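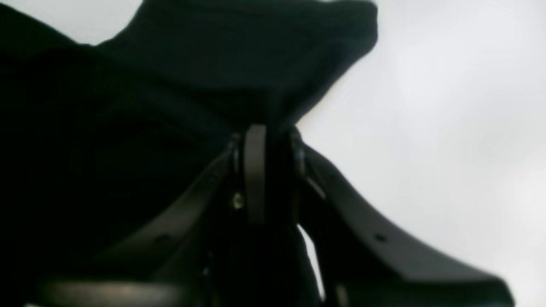 How Does a Robot Fold a Shirt?

Folding a T-shirt takes you a few seconds. For a robot, it is one of the hardest jobs in the house. A cup keeps its shape when you pick it up. A shirt droops, twists, and bunches up in a new way every time.

The Dulleck Folding Kit lets a school or science museum try out this job. It comes with 2 robot arms, a set of grippers, and a computer program called Vallura. The program tells the arms where to go.

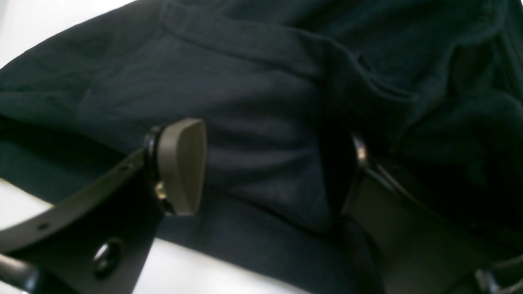

A gripper is a robot's hand. Each one in this kit has two fingers that open and close like tongs. If the fingers squeeze too little, the cloth slips away. If they grab too much, they pick up several layers at once and the fold comes out crooked.

How does Vallura know what to do? It learned from people. They moved the arms by hand to fold shirts, and the computer saved every move. The program that comes with the kit learned from 2458 of these folds.

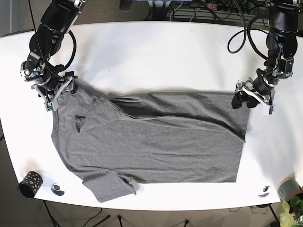

Two arms are better than one for this job. Try folding a big towel with one hand and you will see why. One arm can hold a corner while the other takes hold of a different one. With the gray shirt, each gripper has its own upper corner, and one sleeve still hangs down toward the front of the table. Sleeves often need a fold of their own.

The arms don't always work at the same time. Sometimes one waits while the other is busy. On the dark blue shirt, one gripper presses down near the middle and the other is above the bare table, off to the side.
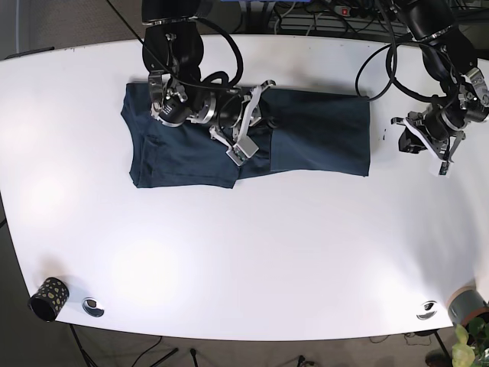
What can't the kit do? It does not sort laundry or fold socks, and it needs a smooth table with plenty of space. A plain white top is a good choice. Dark cloth like the navy shirt stands out clearly against it, which helps the program find the edges. A white shirt is harder.

The kit is for ages 12 and up, with an adult in the room. Keep your hands off the table when the arms are on.

Words to know
Gripper: the part of a robot that holds things.
Program: a set of instructions for a computer.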